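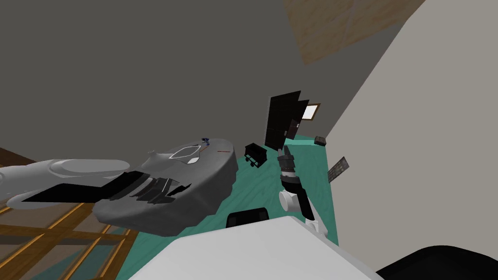 Ticket 2140 : Wulell refuse d'avancer, « objet saisi trop large »
Ouvert par : Paloma Ambrose
Composant : planificateur / scène de collision
Priorité : 3 (relevée par Fouad, puis rabaissée par Fouad)
Depuis la mise à jour d'août, Wulell attache un objet fantôme à la pince droite dès le chargement de l'appartement Stitville et le garde jusqu'à la fin de l'épisode. Le planificateur gonfle l'empreinte du robot en conséquence, puis annonce très poliment que le couloir est infranchissable. J'ai d'abord soupçonné la perception, qui a un lourd casier. Sauf que le détecteur se porte bien : il trouve la petite fenêtre au cadre brun derrière la pince noire, alors qu'elle est à moitié masquée, et il ne signale aucun objet à saisir. L'objet tenu n'existe que dans la tête du planificateur, où il a l'air très heureux.

Pour reproduire : charger Stitville, lancer la tâche cuisine avec la graine 525, attendre le message. Pas besoin d'attendre longtemps.

Extrait du journal :
[wulell] état pince droite : FERMÉE, objet attaché
[wulell] empreinte recalculée
[wulell] aucun chemin valide, nouvelle tentative
[wulell] aucun chemin valide, nouvelle tentative
(la suite est du même auteur)

Commentaire de Ashraf Ghoneim
Est-ce qu'on est certain que la pince est ouverte ? Je pose la question parce que le ticket précédent sur ce sujet s'est terminé par « ah oui, elle était fermée ».

Commentaire de Paloma Ambrose
Certaine. Une capture côté cuisine, pour la postérité.

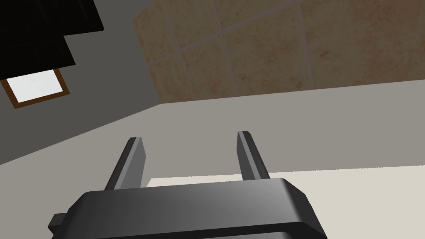 Pince ouverte, rien entre les doigts.

Si quelqu'un voit un objet là-dedans, qu'il se manifeste, on lui ouvrira son propre ticket.

Commentaire de Asmaa Belhaj
J'ai rejoué la graine 525 avec l'ancien paquet Kukik : pas de fantôme. Avec le nouveau : fantôme. Le seul changement notable dans Kukik est la « simplification » de l'horodatage, signée par moi, merci de ne pas remonter l'historique à voix haute. Les messages d'état de pince partent désormais avec l'heure système. Tout le reste tourne en temps simulé. Wulell compare les deux, conclut que l'état FERMÉE reçu à l'initialisation vient d'un avenir lointain et le préfère à tout ce qui arrive ensuite. Défendable, d'un certain point de vue.

Le publieur tourne bien à 30 Hz, donc on a 30 occasions par seconde de corriger l'erreur et on les ignore toutes.

Commentaire de Fouad Fahmy
Contournement essayé : détacher l'objet à la main dans la scène de collision. Il disparaît, le planificateur relit l'état de pince, il revient. J'ai recommencé avec plus de conviction, même résultat.

En revanche, en coupant l'attachement automatique (attach_on_close: false), on obtient un chemin dans le couloir. Je déconseille de livrer ça, le robot ne saurait plus qu'il porte quelque chose quand il porte quelque chose. Et ça ne règle rien à gauche : le bras gauche est plaqué contre la grosse forme grise, la pince droite est ouverte près du mur clair, et le contrôleur trouve la posture nominale.
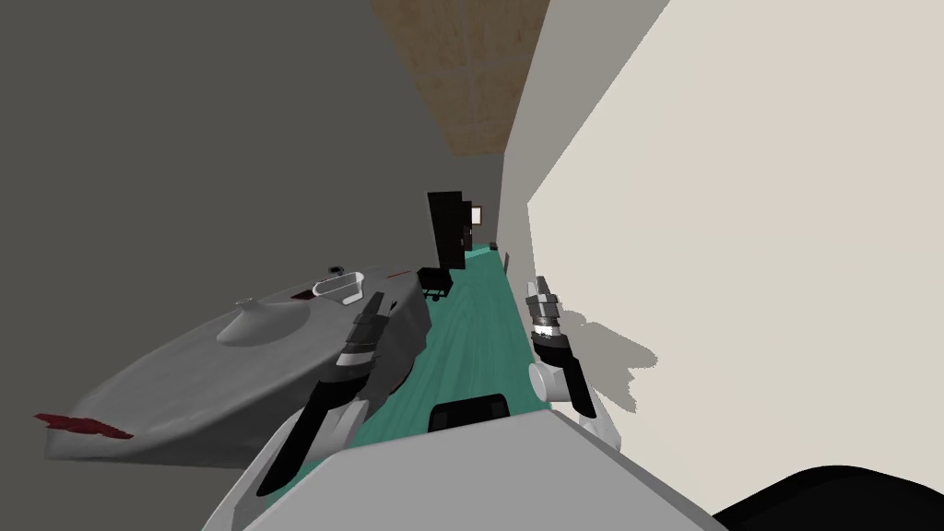
Contact du bras gauche : à séparer ?

Rania El-Sayed
Oui, à séparer. Le contact à gauche est un vrai contact, avec une vraie géométrie, et il mérite mieux qu'une note de bas de page dans une affaire de fantôme. Ashraf, tu prends ? Regarde d'abord si la forme grise a un maillage de collision ou seulement un maillage visuel. Chez El Idrissi, ils livrent les deux, mais pas toujours dans le même dossier.

Ashraf Ghoneim
Je prends. Maillage visuel présent, maillage de collision introuvable pour l'instant. Je leur écris.

Correctif proposé

Asmaa Belhaj
Branche fix/gripper-stamp. Deux modifications :
1. Kukik reprend l'horloge de simulation pour l'état des deux pinces.
2. Wulell rejette tout message daté après l'instant courant et le dit dans le journal, au lieu d'en faire sa religion.

J'ai relancé la tâche cuisine avec la même graine. L'état de pince passe à OUVERTE dès le premier message valide, la liste des objets attachés reste vide, et le planificateur n'a plus d'excuse. 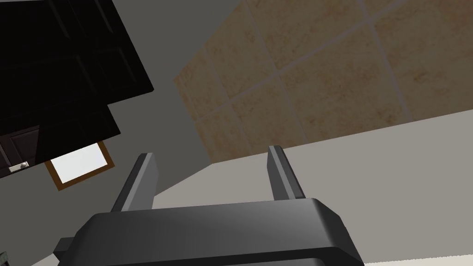
Le chemin du couloir sort à la première tentative. Reste un avertissement au démarrage, « horloge non initialisée », émis une fois avant que le simulateur ne publie son heure. Je l'ai laissé, il dit la vérité.

Paloma Ambrose
Testé chez moi, graine 525 et graine par défaut. Plus de fantôme. Par contre le message « objet saisi trop large » s'affiche toujours dans l'interface tant qu'on ne vide pas le cache. J'ai vidé le cache.

Rania El-Sayed
Fusionné. Je laisse ouvert jusqu'à ce que le test de non-régression soit écrit. Fouad, remets attach_on_close à true dans la config partagée, s'il te plaît, tu l'as poussée à 18 h 40.

Fouad Fahmy
Remis.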